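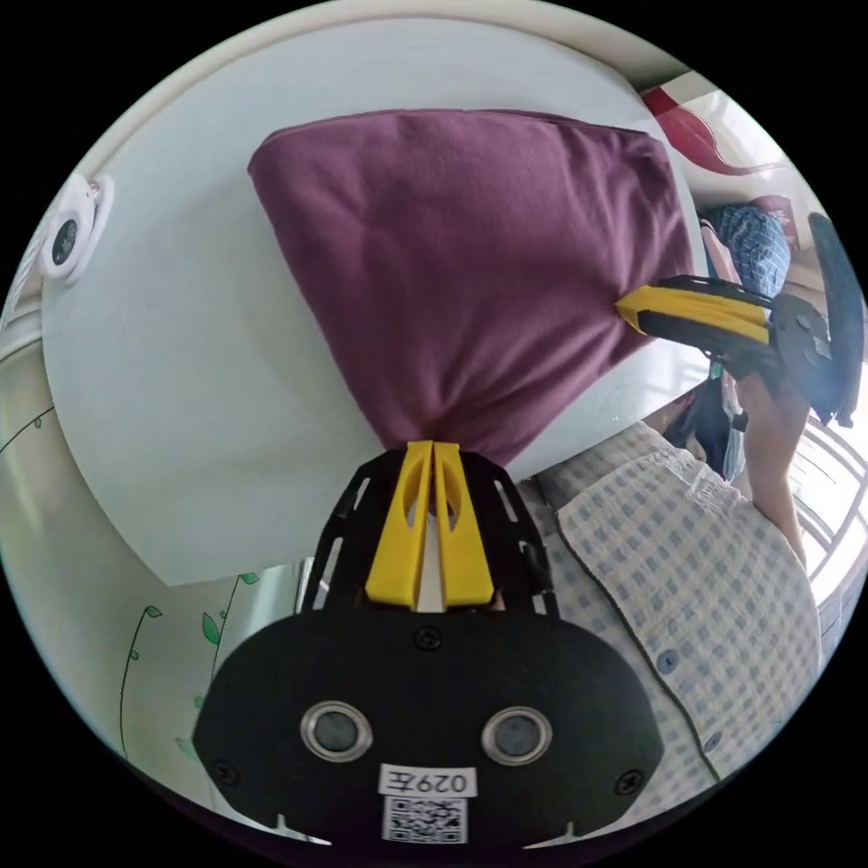
Le sac violet, le col pincé.

Procès-verbal de restitution

Le sac portait le numéro 2403 au registre du dépôt de Tiststead. La fiche d'entrée, établie au mois de juin par un agent dont la signature était illisible, le désignait ainsi : « sac en tissu, violet, sans marque, contenu non vérifié ». Il avait été remis au guichet un samedi, peu avant la fermeture, par un contrôleur de la ligne de Cusik. Le délai légal de garde étant écoulé, l'administration était fondée à en disposer.

Baltasar Garrido, préposé aux restitutions, fut chargé de la procédure. Il convoqua par courrier la seule personne ayant déposé une réclamation susceptible de correspondre à l'objet, une dame Simard, domiciliée à Winora. La réclamation, enregistrée sous le numéro 2734, tenait en une ligne : « Un sac violet. Il était à ma sœur. »

Mme Simard se présenta à l'heure dite. Elle fut invitée à s'asseoir et à décrire le contenu du sac, conformément à l'article 2 du règlement intérieur. Elle répondit qu'elle ne pouvait pas le décrire. Sa sœur ne l'avait jamais ouvert devant elle. Le préposé fit observer que, faute de description, la restitution ne pouvait être prononcée. Elle en convint et demanda si elle pouvait au moins le voir.

Le règlement ne prévoyait pas ce cas. Garrido relut les deux pages consacrées aux objets textiles, puis alla chercher le sac au rayonnage du fond. Il le posa devant elle.

Mme Simard ne le toucha pas. Elle indiqua que sa sœur le fermait toujours de la même manière, en pinçant l'étoffe assez bas, de sorte que le haut restait large et que tout le reste partait en cône. Leur mère fermait ainsi les sacs de farine. Elle ajouta que personne d'autre dans la famille n'avait su le faire correctement, elle moins que quiconque.

Le préposé consigna cette déclaration. Il demanda à la réclamante si elle souhaitait que le sac fût ouvert en sa présence, opération soumise à un droit de 4000 centimes. Elle réfléchit un long moment. Une pluie fine s'était mise à tomber sur la cour et l'on entendait, dans le bureau voisin, quelqu'un dicter une liste de parapluies.

« Non, dit-elle enfin. Vous le refermeriez autrement. »

Garrido posa son stylo. En dix-neuf ans de service, il avait restitué des valises, des instruments de musique, une cage, un nombre considérable de gants dépareillés. Chaque fois, le contenu avait fait foi. Il considéra l'étoffe un peu froissée et l'endroit où elle se resserrait. Il chercha dans le formulaire la rubrique qui conviendrait et n'en trouva aucune.

À la ligne « Éléments permettant d'établir la propriété », il inscrivit : « manière de fermer ». À la ligne « Contenu », il reporta la mention d'origine, « non vérifié », et y apposa son paraphe. Il tourna le registre vers Mme Simard, qui signa lentement, de son nom entier, puis du prénom de sa sœur, avant de s'excuser et de demander s'il fallait recommencer.

Il lui fut répondu que la page était valable.

Elle emporta le sac en le tenant par le col, le bras un peu écarté du corps. Le préposé inscrivit l'heure de sortie, seize heures dix, et appela le dossier suivant.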